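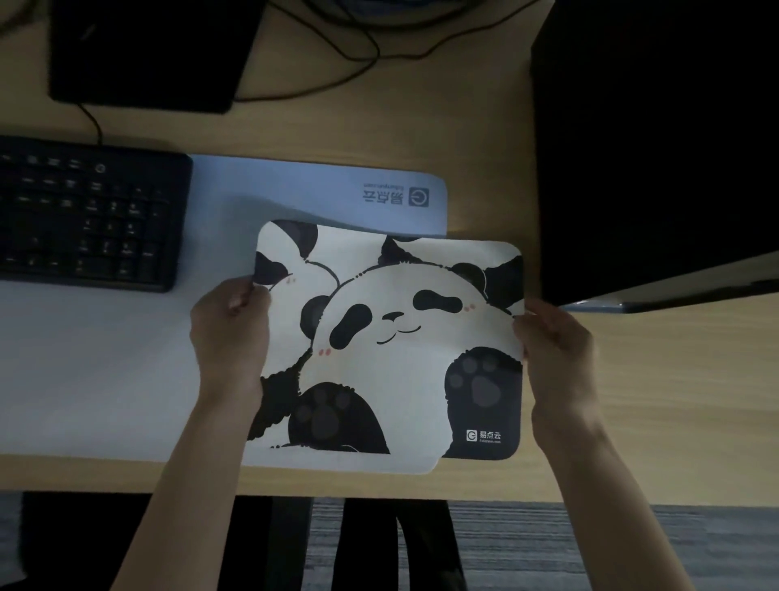 How to budget for a desk-tidying robot trial

Start with the desks, then look at arms. Write down every item a person moves when setting a desk straight, and mark each one rigid or soft. Keyboards and mice are rigid. A mouse pad is soft and bends as it is lifted, so price a gripper for it separately.

At Tretley we planned for 40 desks and 2 arms. Split your sheet into four lines: arms, grippers, recording kit and people's time. The last one is usually set too low. We allowed 200 hours for recording the work by hand and used them all before August.

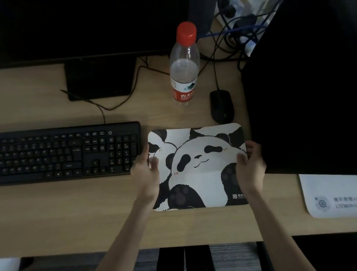 Words: Châu Lý | Planning and purchasing

Ask each supplier for a quote with spare fingertips and delivery included – Ladon lists them apart, Vídalín does not. Check the warranty too. We would not accept less than 24 months.

Leave cables out of the first trial. Add them as a separate line once the pads and keyboards have been costed.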